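Hornonance Povano Two-Arm Bench Station

Products > Bench Automation > Povano

Povano is a two-arm bench station for light handling work: folding, rolling, sorting and packing soft goods and small tools. It works at an ordinary table next to the people who already use that table. It is sold to repair shops, rental counters, kit assemblers and small warehouses that have a few hours of repeat work each day and no room for a fenced cell.

What it does
Povano is taught by guiding the arms through a task. Once a task is saved, anyone on the shift can start it from the task list. Typical jobs are tool roll return, garment folding, pouch filling and clearing a table at the end of a shift. Each arm has its own two-finger gripper, so one side of a piece of fabric can be held while the other is moved.

Tool rolls are the job most customers ask about first. They come back from the field open, with pockets half full, and someone has to check them, fold them and put them on the shelf. With Povano, a person still checks the tools. The arms do the handling and folding.

Both arms at work on a black tool roll with orange trim:
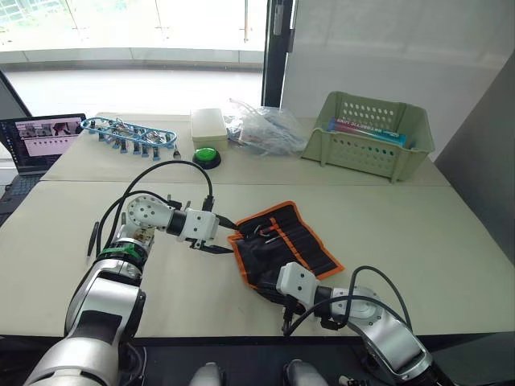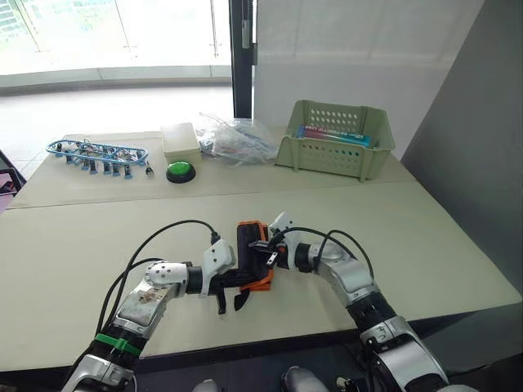

Kazue Kobori wrote to us that her returns desk at Ogura kept the same number of people after the station went in, but the day is split up differently. The morning used to be all folding. Now two people inspect and repair, and the third answers the phone, which used to ring out. She also wrote that the first two weeks were slower than doing it by hand, and that she would have liked to be told that before she planned the schedule.

We have since added a planning sheet to the delivery pack. Please read it before you set a start date.

What changes for your staff
Someone has to own the station. On most sites this takes 20 minutes at the start of a shift: check the grippers, wipe down the table, run the test task. The owner does not need a programming background, but should be a person who knows the work well, as they will be the one teaching it.

Staff will need to put things down in a more regular way than they may be used to. Povano can handle some disorder on the table, but a roll that is left hanging over the edge will be skipped and flagged. Expect some complaints about this in the first month.

We ask that you talk to the people at the bench before you order. Sites where the operators picked the first task themselves have had fewer stoppages than sites where the task was picked for them. Nicanor Montecinos runs our site visits and can meet with your crew without managers in the room if they prefer it.

Supplied with the station
Two arms with grippers
Controller and power supply
Colura task software, one site license
Spare finger set
Operator guide, 92 pages, printed and PDF
Two days of on-site training for up to 9 people

Not supplied: table, lighting, shelving. The table must be level and must not rock. If you are not sure about yours, send us the measurements and a photo.

Limits
Povano is not meant for sharp blades without covers, liquids in open containers, or anything that must be kept sterile. It should not be left running in a locked building. Very thin fabric, such as lining silk, is not supported at this time.

Service
The first year of service is included. After 100 hours of running time the station will ask for a gripper check, which your own staff can do with the tools in the box. Parts ship from our main warehouse on working days. For service questions ask for Hawi Teshome. For quotes and trial rentals ask for Ajith Nadar.

Trial rentals are for one month and include the training days. The rental fee comes off the price if you buy.

Page updated November 11, 2022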